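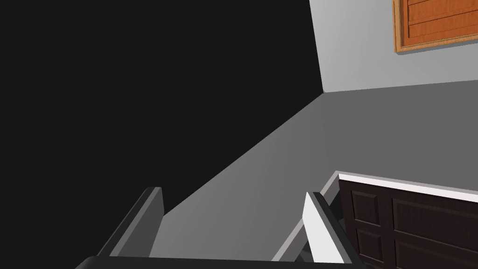
Mudby Countertop Water Filter, two-stage, with diverter valve
Sold by Welent Kitchen & Bath Supply

In stock. Ships from our own shelves. Replacement cartridges stocked separately, see the end of the page.

We held off on carrying a countertop water filter for a long time, and regular customers know why. Most of what gets said about these things is nonsense. Water doesn't need to be "structured" or "awakened." A filter won't fix your skin or your sleep. And if you're on a city supply that tests fine and tastes fine to you, you can stop reading, keep your money, and drink from the tap like the rest of us do in the back office.

Still, people kept asking, mostly people who hate the chlorine taste and are tired of refilling a pitcher. So we tried several, sent most of them back, and ended up with the Mudby. It does a small job and does it decently.

What it is

A filter housing that stands next to your sink and connects to the faucet by a hose and a diverter valve. Turn the valve one way and water comes out of the faucet as usual. Turn it the other way and the water goes through the hose, through the two cartridges, and out of the filter's own spout. The first cartridge is a sediment filter, which catches rust, sand and grit. The second is a carbon block, which takes out most of the chlorine taste and smell.

You don't drill anything and you don't need a plumber. Renters like it for that reason, and it comes off again with the old aerator going back on in its place.

What it won't do

The first brochure we were sent had a page of claims, and we asked for the test sheets behind them. We got sheets for chlorine and for sediment. We didn't get sheets for anything else, so we don't sell it for anything else.

It doesn't soften water. If your kettle furs up now, it will go on furring up. It isn't a reverse osmosis unit and it leaves dissolved minerals where they are. It isn't meant for water that is unsafe to begin with, so don't put it on an untested well and assume you're covered. If you're worried about lead, get a lab test first and then buy something certified for lead in writing. This one isn't, and we've had a few sharp words with a sales rep who thought we should be vaguer on that point.

On the "alkaline" version: Mudby makes one with a third cartridge. We don't carry it. We asked what the third cartridge was for and the answer took up most of an afternoon without getting anywhere.

Cartridge life

The box says 3,000 liters or a year, whichever comes first. We treat box figures like this with suspicion. They come from steady flow and clean test water, and your pipes are neither of those. An older building with iron pipes will clog the sediment cartridge well ahead of that number. What you'll notice is the flow dropping off at the spout, and that's your sign to change it whatever the date says.

The carbon block is harder to judge, as it keeps passing water perfectly well after it has quit doing anything useful. Go by taste. If the chlorine is back, the block is finished. If you can't taste a difference between filtered and unfiltered even with a new block, you didn't need the filter, and we'd call that good news — write to us inside the return window and send it back.

There's a dial on the top of the housing with the months on it. It's a reminder dial and nothing more. You turn it by hand to the month you changed the cartridges. It measures nothing, though the box calls it a "filter life monitor." We've asked them to change the wording.

Will it fit your faucet?

Check this before ordering. It's the cause of nearly all our returns.

The diverter screws on where the aerator is now. Unscrew your aerator and look at the threads. The standard male and female sizes are covered by the adapters in the box. It will not fit pull-down sprayer faucets, pull-out faucets, sensor faucets, or the square designer kind that hides its aerator inside the spout. There are universal clamps sold online that promise to make it fit these. We tried a pair and both leaked, one of them onto Otis Hutchins's shoes. We won't sell them to you.

If your aerator is stuck with scale, tie a bag of white vinegar around it overnight. Pliers with a rag in the jaws after that. If you chew up the threads with bare pliers, no adapter will save you.

Cold water only. Hot water ruins the carbon block and can soften the seals. If you share a kitchen with someone who runs the hot tap without looking, put a piece of tape on the valve.

Setting it up

Remove the aerator. Keep it, and keep its washer.
Pick the adapter that matches and screw it on with the washer seated flat.
Screw the diverter onto the adapter by hand. Hand tight is enough.
Push the hose into the collar until it stops, then tug it. It should stay.
Open the cold tap slowly and turn the valve to the filter.
Let it run until the water is clear. The first water through a new carbon block is gray with fine carbon dust. It's harmless but you don't want it in your coffee.

A slow drip at the diverter nearly always means a crooked washer. Take it apart and do it over. Thread tape helps with worn threads, but on a good faucet it only covers up a washer that's in wrong.

The spout will drip for a bit after you shut the tap. That's water left in the housing. If it's still dripping an hour later, something isn't closing and we'd like to hear about it.

Build

The housing is white plastic with a screw-on top and a rubber seal. It feels all right in the hand, no better than that. The base is light when empty and the hose can pull it around on a slick counter. The rubber feet help somewhat. The seal should get a smear of food-safe silicone grease at each cartridge change. Mudby leaves the grease out of the box, which at this price is cheap of them, so we put a sachet in ourselves.

The valve lever is the part we trusted least. İlker Değirmenci, who runs our returns bench, had one on the break room sink from January onward and the lever is still firm. One valve on one sink proves very little. We carry the valve as a spare part all the same.

How it compares

A pitcher is cheaper to buy, takes up refrigerator space and has to be refilled by whoever drank the last of it. If you live alone and drink two glasses a day, buy a pitcher. We'd make less money and you'd be just as well off.

The Birkex under-sink kit is neater and the cartridges last longer, but you need to cut into the cold line and possibly drill for the extra tap. It's the better choice if you own the place. We stock it.

The Ferreira faucet-mount filter hangs right on the spout. Small, quick to fit, and it gets in the way of every pot you try to wash. The cartridge is tiny and the price per gallon is silly. We used to carry it.

Cost

The unit is $34 with the first pair of cartridges included. That is a suspiciously low price for a filter, and the reason is the usual one: the company earns its money on the refills. Before you buy, look up the refill price and work out what it costs you over a few years. We put that price right under the unit price on our order form so you don't have to hunt for it.

There are unbranded cartridges around that claim to fit. Some do. The ones we tried had a loose end cap, which lets water go around the carbon block instead of through it, and you'd have no way of seeing that from outside. We don't have a strong opinion on paying for the name, but we do have one about end caps.

In the box

Filter housing with spout
Sediment cartridge
Carbon block cartridge
Diverter valve and hose
Thread adapters with washers
Instruction leaflet (the English is rough, use ours above)
Silicone grease sachet, added by us

Warranty and returns

Mudby gives 2 years on the housing and the valve. Cartridges are excluded, and so is damage from hot water or freezing. In practice, send problems to us and we'll argue with them for you.

Returns are accepted for 30 days, used or unused, because you can't judge a water filter in its carton. Drain it first, please. Really drain it, upside down in the sink overnight. A wet carton falls apart in the mail and then we're both arguing with the carrier.

Spares

Cartridge pair, sediment and carbon
Carbon block only
Diverter valve
Hose with collar
Housing seal

Page last checked Fri 22 August. If a claim here doesn't match what you see at home, tell us and we'll change the page.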